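3.2 Surface height and reach in the home kitchen

Participants were recruited through two community health centres in Rerkau and one in Brollon. Of the 62 households approached, 34 completed both visits. All had at least one resident over the age of 65 who prepared a main meal on most days.

At the first visit, staff recorded the height and depth of each working surface and asked residents where they kept the dishes used daily. Bench depth varied little between dwellings, but storage habits did not follow the layout of the room. Residents who reported shoulder pain tended to leave bowls and plates out on a low surface — often a sideboard or cabinet top — and seldom used overhead cupboards (Figure 3). This pattern was recorded in nine households in Rerkau and was less common in Brollon, where kitchens were generally smaller.

The second visit took place in May. Residents were asked whether they had moved any items since the first interview, and their answers were coded using the categories set out in Section 2.4. 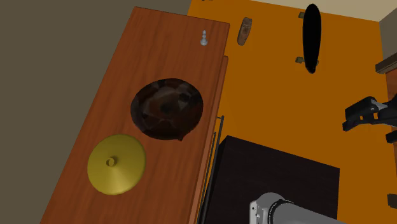

Figure 3. Rendered view of a bowl resting on a cabinet top.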